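Re: [Ziteo-users] How many demos before the pouring task settles?
From: Upendo Kirui
Date: Sunday, April 25, 2021

Hello all, and thanks for the kind words about the Badbridge notes - I'm glad somebody reads them! I've been meaning to answer this one all week.

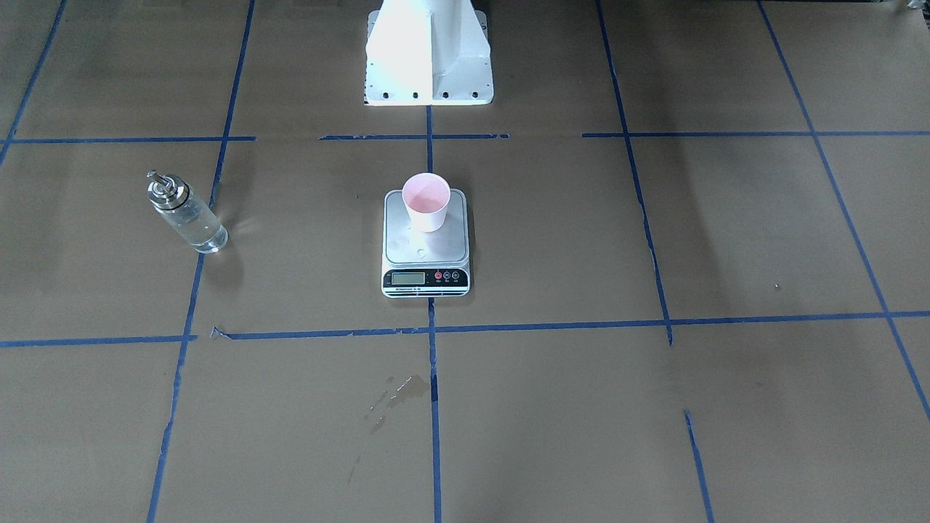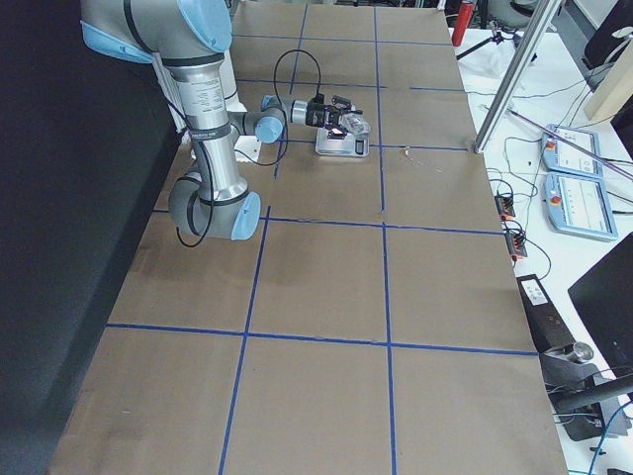
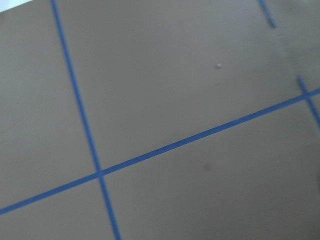 The question of how many demos you need is really two questions, I think, and the one I care about is where you put things down between takes. When we started in October I set every object back by eye, and by the end of the afternoon they had all crept toward my side of the table without my noticing. With blue tape laid out in a grid, like ours, you can call out a square before each take and the person at the controls can start from a different one every time. It also helps when you move from hand guiding to remote control, as both people have the same names for the same places. Do press the tape down well, though - ours has a curled bit near the left of the lower horizontal line in the first picture, and I keep promising to redo it.

On Sat, Latuheru wrote:
> We have 100 demos of the pour and the arm still
> misses whenever the cup is moved. Would you just
> record more, or change how we record?

I'd change how you record. Try 6 squares, a few takes in each, and have 2 people trade off at the controls so it doesn't learn only one person's habits. Throw out the first 3 takes after every swap, everyone is clumsy then (me most of all). The Kidard export script will keep the square name if you put it in the notes field.

Do write back and tell me how you get on, and say hello to the others there.

Warmly,
Upendo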